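Boil water notice

A boil water notice is an instruction from a water supplier or public health authority telling people in a named area to boil tap water before drinking it or using it in food. It is issued when the supply is known or suspected to contain harmful germs, or when the supplier can no longer be sure that treatment is working. Similar notices are called boil water advisories or boil water orders in some countries. The rules on who may issue one, and whether it can be enforced, differ from place to place.

Reasons for issue

Most notices follow a fault in the supply or a failed test. Common causes are a burst main, a loss of pressure in the pipes, flooding at a treatment works, a breakdown in disinfection, or the finding of bacteria such as E. coli in a routine sample. When pressure drops, dirty water from the surrounding ground can be drawn into the pipes through cracks and loose joints.

A notice may be precautionary, where no contamination has been found but the risk is thought too high, or it may follow a confirmed result. The advice to households is usually the same in both cases.

Advice to households

Water should be brought to a full rolling boil and then left to cool in a clean, covered container. Some authorities ask for the boil to be held for one minute, and for longer at high altitude, where water boils at a lower temperature. Boiled water is used for drinking, brushing teeth, making ice, washing salad and fruit that will be eaten raw, and preparing infant formula.
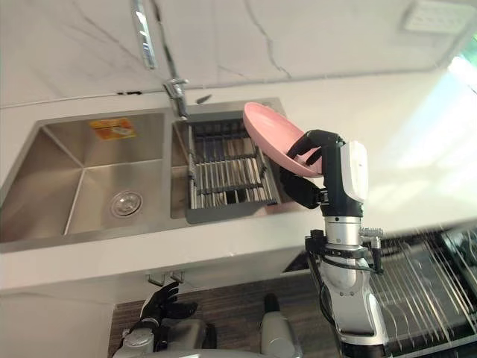 Tap water can normally still be used for flushing toilets, washing clothes and bathing, provided it is not swallowed. Young children are often given a sponge bath for the length of the notice. Jug filters and filters fitted to fridges are not a replacement for boiling, as many of them are designed to improve taste and do not remove germs.

Boiling does not make water safe where the problem is a chemical such as fuel, a pesticide or lead, and it can raise the concentration of some substances as the water evaporates. In those cases a "do not drink" or "do not use" notice is issued instead, and bottled or tankered water is supplied.

Washing up

Advice on dishes varies. Many authorities accept a dishwasher if it has a hot final rinse or a sanitising cycle. For washing by hand, some recommend boiled water throughout, while others allow hot tap water and detergent followed by a rinse in a weak bleach solution. Dishes should be left to dry fully in the air. Tea towels are best avoided, as they can pass germs from one item to the next.

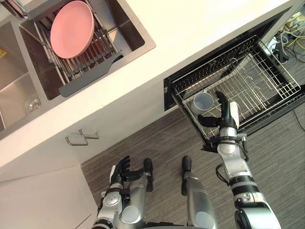

Business and public premises

Restaurants, schools, nurseries and care homes are usually given separate guidance. Drinks machines and ice makers connected to the mains are switched off, and ice made before the notice took effect is thrown away. Hospitals may bring in bottled water for patients with weak immune systems. Dental surgeries often postpone treatment that needs running water unless they have their own sterile supply.

Communication

Notices are spread by text message, local radio, leaflets, websites and loudspeaker vans. A clear map or postcode checker is important, because supply zones seldom match the boundaries of towns or council areas. In the Hemwood supply zone, which takes in the town of Julden, the standard leaflet is printed on both sides, with household advice on the front and guidance for food businesses on the back. Its current version is dated 13 Jun 2025.

The Hemwood zone's last notice, issued in November after a burst main near the Camargo pumping station, covered 14 streets and remained in force for 5 days. Homes served by the Tumow reservoir were not affected.

Lifting a notice

A notice stays in place until the fault has been repaired, the pipes have been flushed and samples have come back clear. Many suppliers require 2 clear sets of samples, taken on separate days. Laboratory tests for bacteria need time for the organisms to grow, and so a notice will often last for a day or more after the repair itself is finished.

Once it is lifted, households are told to run their cold taps for several minutes, empty and clean any ice trays, and replace filter cartridges used during the period. Buildings with storage tanks or long pipe runs may need 30 minutes of flushing, or a full clean and disinfection of the tank.

See also

Water treatment
Chlorination
Waterborne disease
Water safety plan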